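From: Nadège Gilbert
To: display-props list
Subject: Re: Sorting and storing the artificial stems
Date: 3rd May

On Friday evening Hugo Bouvier wrote:

> The Farham boxes came back with everything in one layer of tangled
> leaves. Before we pack for October, can someone write down how the
> stems should be laid out and checked? Also, do the hydrangeas go in
> with the roses or separately? The Flasden list has them together,
> the Vasiliu list does not.
>
> Hugo

Hugo, all,

Separately. The Flasden list is the older of the two and should be deleted. Hydrangea heads flatten if roses are stacked on them, and the petals do not recover fully even after steaming.

The procedure I use is below. It takes 30 minutes for a full box, with one person working.

1. Clear a white or light table. Dark surfaces hide the green stalks and you will miss loose leaves.

2. Take out a few stems at a time and fan them so that the heads do not touch. Leave the rest in the slotted basket. Mixed colors are fine at this stage – a pale blue hydrangea between two red roses is easy to tell apart, and sorting happens later.
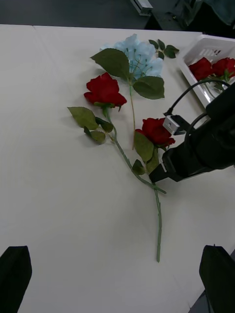
3. Check each leaf joint. Hold the stalk below the joint and pull lightly on the leaf. If it slides, push it back up to the stop and add one drop of glue. Hydrangea leaves are the worst for this, being larger and heavier.

4. Straighten the stalk by hand. Do not use pliers, which cut the green coating and expose the wire.

5. Fold the leaves up toward the head, then wrap once with paper tape. Roses go in bundles of 7, heads level. Hydrangeas are wrapped singly.

6. Pack roses in the long box, heads at alternate ends, no more than 2 layers. Hydrangeas stand upright in the tall box with tissue between heads.

The label should give type, color and count. Please stop writing "flowers, misc." on the lids.

The inventory currently stands at 919 stems, including the Bredov set. Sandrine Besson has the sheet. Send her any change in count the same day, with the box label quoted.

Still open: whether stems with faded petals are kept for back rows or thrown out. I would keep them – reply here if you disagree.

Nadège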